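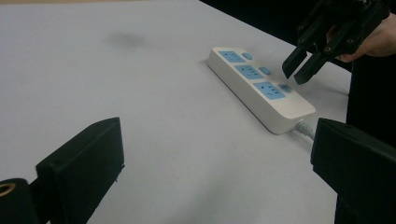 Switched power strip, three sockets, one button each.

Cleaning a power strip

1. Unplug the strip at the wall and remove every plug.
2. Brush dust out of the slots with a dry brush - no liquid near them.
3. Wipe the casing and buttons with a barely damp cloth.
4. Leave for 6 hours before use.

Comments
Does this work for the older Bloxham strips?
I leave mine overnight.

We use cookies. Accept | Settings
Contact | © Pratdale Home Notes | Back to top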